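Boards > Home & Living > Bedding and Soft Furnishings > Frayed pillow corner, repair or replace?

22 May 2025
Thread started by mitali_abeysekara

I have a plain white pillow that lives on the gray-blue armchair in our front room. One corner has gone fluffy and frayed, with tufts sticking up. The rest is fine apart from the usual wrinkles, and it's still good and plump.

I don't want to throw out a whole pillow over one corner. Can this be stitched by someone who only owns a basic needle and thread, or do I need a new shell? I bought it in February at Skistano so it isn't old.

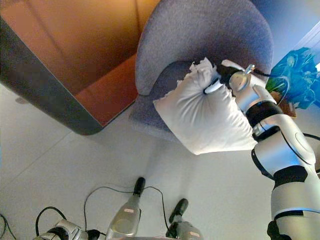

The corner in question, top of the pillow

The chair has a felt-like cover, gray-blue, and I'd also like to know if I should stop keeping the pillow there. Every time I sit down it gets pushed into the curved back and I have to haul it out again.

-----

korkor_t wrote:
You can sew that. Turn the torn edge under, pin it, and use a ladder stitch with white thread. Trim the loose fluff first but don't pull on it, you'll drag more out. It took me 40 minutes the first time and I am slow.

-----

Maxi Aguirre wrote:
Disagree with trimming. If the fluff is filling, you want to push it back inside with the blunt end of a pencil before you close it. If it's the outer fabric unraveling, then trim. Which is it? I can't tell from the photo.

-----

mitali_abeysekara wrote:
Some of both, I think. There are threads around the edge and soft stuff behind them.

-----

Maxi Aguirre wrote:
Then push in the soft stuff, trim the threads, fold under, sew. Put a dab of fray stop on the cut edge if you have it.

-----

tin.trieu wrote:
I would replace it. When one corner goes within a few months the seams weren't finished properly and the others will follow. I had two from Ullero that did this. I fixed the first corner, then the second, then gave up and used them as dog beds. Take it back to the store if you have the receipt.

-----

korkor_t wrote:
Or sew one corner and see. It's thread, it costs nothing. Mine has lasted 9 years with two mended corners.

-----

tin.trieu wrote:
Fair, but she bought it in February. I'd want my money back.

-----

Mesfin S. wrote:
On the chair question, felted upholstery does grab at loose threads. I keep a cotton cover on anything that sits on mine. A zip cover from Butel is cheap and washes well. Get the next size down if your pillow is soft, they run big.

Also check how you pick it up. My kids always grabbed ours by the same corner and that was the corner that went.

-----

mitali_abeysekara wrote:
We all grab it by a corner, so that may be the cause. No receipt, unfortunately, so I'll sew it this weekend and order a cover. Does the cover have to be white, or will a color show through on the chair?

-----

Mesfin S. wrote:
Any color. A dark one hides marks but you'll see lint from the pillow on it until the corner is closed, so sew first.

-----

korkor_t wrote:
Double the thread and knot both ends. Post how it goes.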